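Pudska Community Help > Simulated Cells > Setup and Upkeep

Print this page | E-mail this page

Gripper shoves the spray bottle before the fingers close

Posted by gistard_night_shift

I look after one simulated cell at work. It has a Franka arm on a dark pedestal next to a toilet, and the tank lid is the work surface, a decision made before I arrived and defended ever since. The job is to take hold of the purple spray bottle at the end of the lid, lift it, and put it back down without rearranging the bathroom.

It used to do this fine. Then we swapped the stock hand for the black two-finger linkage gripper, and now on a good share of runs one finger arrives early, leans on the bottle and walks it toward the edge. Run 1758 put it on the floor. I have lowered the closing speed twice. The bottle now gets pushed off more slowly.

The tool offset came over from our old Kirui config file and I trusted it, which I admit is a strange thing to do with a file called "final_final". Views from the overhead camera, the side camera and the wrist camera:
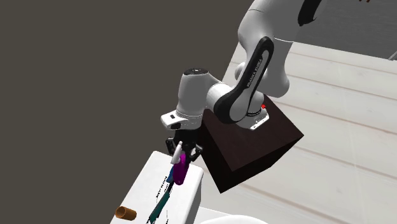
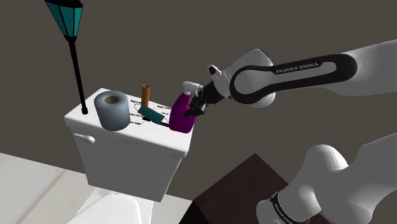
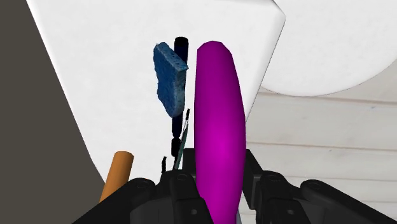 Gistard, July 9, 2026

What I have already tried: more friction on the finger pads (it pushes with a better grip), a heavier bottle (it pushes with more effort), and restarting everything, on principle. The wrist view looks centered enough to me, but I have been staring at it for a long time and would now believe anything. I would like to fix the setup and stop fiddling with the physics. Where do I start?

E-mail this question

Posted by lidlifter

Start with the tool offset. You changed the hand and kept the old numbers, so the arm is carefully lining up a gripper it no longer has.

Take the bottle out of the world file for now. Put a thin pin on the lid at a spot you know, open the fingers all the way, and bring the arm down over the pin. Then turn the last joint half a turn and look again. If the pin sits between the pads both times, your sideways offset is good. If it moves over toward one pad, halve the difference and put that in the offset. Ours was out by 4 mm after a hand swap, and the arm was very confident about it.

Next, check the fingers themselves. On a linkage gripper each side has several joints, and in a lot of model files only one of them is driven while the others are told to copy it. If one copy has the wrong sign or a loose limit, that side trails behind. Close on empty air at a crawl and log both pads. They should get to the middle together. Do this before you touch the speed again — slow only hides it.

Your approach matters too. From the side view it looks as though the hand comes in at the bottle from the right, with the other things on the lid over to the left. Stop short, line up with the fingers open, and move in straight. If your planner is free to turn the wrist during the last stretch, take that freedom away. It doesn't deserve it.

When you put the bottle back, return it to the weight it had before. A bottle tuned to hide a bad offset will haunt you in September when somebody adds a second one.

Posted by mimitow_user_37

had the same problem, reinstalled, went away

Posted by kettle_and_bolt

Agree with the long answer, and please ignore the short one unless you enjoy reinstalling.

One thing to add. Look at the collision shapes and not just the pretty ones. Most viewers have a switch for it. Our bottle had been wrapped in one plain box by the import tool, and the box stuck out well past the curved sides, so the finger was hitting a corner that wasn't drawn anywhere. I spent about 20 hours on the controller before I flipped that switch, and I have not told my manager. Break the bottle up into a few simple pieces, a wide one for the body and smaller ones for the neck and nozzle, and see if the early contact goes away.

Do the same for the finger pads while you are in there. If someone gave them a safety margin, take it off and run your pin test again. Then save the offset in a file with a sensible name.

Print this page | E-mail this page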